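Cómo ordenar la cocinita de juguete (y que dure ordenada más de una tarde)

Por Usha Shenoy

En casa la cocinita de juguete vivió mucho tiempo en una caja grande de mudanza, de esas en las que cae todo y no vuelve a salir nada. Cuando nos mudamos a Senddale aproveché para vaciarla entera encima de la mesa, con un café al lado y bastante paciencia, y de aquella mañana salió el método que os cuento hoy. No hace falta comprar casi nada, os lo prometo.

Lo primero es sacarlo todo y extenderlo sobre una superficie lisa, mejor si es oscura, que así los colores de las piezas saltan a la vista. Separad la comida por un lado y los utensilios por otro. Si hay peques cerca, dejadles repartir a ellos: tardaréis el doble, pero luego se acuerdan de dónde va cada cosa.

Después toca elegir dos muebles pequeños que hagan de base. A mí me gusta empezar por una cajita con cajón y un portacuchillos de juguete, y colocar lo demás a partir de ahí - primero lo que no se mueve, luego lo que rueda.
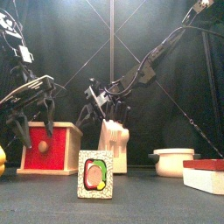 La cajita del frontal rojo a un lado y el portacuchillos blanco crema cerca del centro.

En el cajón guardamos lo menudo, lo que se pierde debajo del sofá. Si el pomo es pequeño y redondo, comprobad que esté bien apretado antes de llenarlo, y no lo carguéis hasta arriba. Tres o cuatro cosas bastan, y si sobran piezas, a una bolsita de tela.

El portacuchillos pide un poco más de cuidado. Pasadle un paño apenas húmedo por fuera y un pincel seco por las ranuras, que ahí se acumula una pelusa increíble. Los utensilios van con el mango hacia arriba, y los más altos detrás.

La fruta la dejo para el final. Mi hijo Joseph la quería toda junta en un cuenco y yo la quería por colores, así que llegamos a un acuerdo: cuenco, pero sin nada que no sea comida (los coches se habían instalado allí en agosto y no había manera).

Para recoger cada noche nos bastan tres minutos. Cajón cerrado, utensilios en su sitio, fruta al cuenco, y a cenar.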